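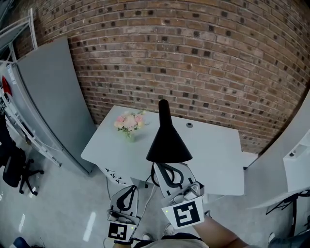

The white desk against the brick, with the black lamp and a few roses on the left.

I have moved my desk lamp more times this winter than I've moved my sofa in ten years. Left side, right side, back left, back right, a brief and silly fortnight on the windowsill. My excuse is that I work from home most of the week now, and when you look at the same bit of furniture for that many hours you start to have opinions about it.

The desk came first. I'd been working at the kitchen table in Mokstead, which was fine until teatime, when everything had to be shovelled into a carrier bag so we could eat. By October I'd had enough. I wanted something plain and pale with a flat top, no shelves growing out of the back, no little cubby holes for me to fill with dead biros. White seemed a risk (I drink a lot of tea) but against red-brown brick it looks lovely and crisp, and I'd recommend it to anyone with a dark wall and a damp cloth.

Brick is a funny thing to put a desk against, mind you. It drinks up the light. On a grey afternoon the wall goes the colour of stewed plums and the far end of the desk disappears into it, so a lamp isn't really a luxury. My first was a great big brass-coloured thing from a shop in Flitmont, marked down to £31, and I adored it for a week. Then I noticed that the shade sat exactly at eye level and that I was squinting at my own invoices. Back it went!

What I like now is a black lamp with a slim upright neck and a shade shaped like a cone. The shape does half the work, because the light comes down on the page and stays out of your face. And black against brick is a bit of a treat, like a line drawn with a good pen. If your desk is on the small side, look at the neck before you look at anything else. A chunky one eats the space where your notebook wants to go.

Then there's the question of where it goes. I'm right-handed, so the sensible place is the left, otherwise I'm writing in the shadow of my own knuckles. But the left is where I like my flowers. I've tried them on the other side and they look as if they're waiting for a bus. So the lamp has ended up nearer the middle than the books tell you, and I just turn my paper a bit.

About those flowers: roses, pink and cream, a small bunch in a clear glass vase. I cut the stems short, shorter than feels right, so that I can see over the top. Clear glass means you can see when the water needs changing, and I do need that sort of help.

Cables next, sorry. There's a little round hole at the back of the desk towards the right, and for weeks I ignored it and let everything dangle down the front like spaghetti. My neighbour in the Farkas building has hers clipped along the underside with such neatness that I came home and sulked. I'm nowhere near that. One thin black cable still drops to the floor and I've made my peace with it. Do leave some slack at the lamp end, though, or you'll never be able to shift it without crawling about underneath.

The drawers tuck in under the left-hand side, white again, with dark slots for handles. Nothing sticks out to catch your knee on. The top one is for things I use daily, and the rest are for things I'm avoiding.

I did price up a proper fitted study at Pivberg before any of this, and the quote came back at £2,765, at which point I had a biscuit and went home. A desk, some drawers, a lamp and a bunch of flowers will do me nicely. Next job is the bulb, as mine's a touch too yellow for reading and I've got a cooler one sitting in the hall, still in its box.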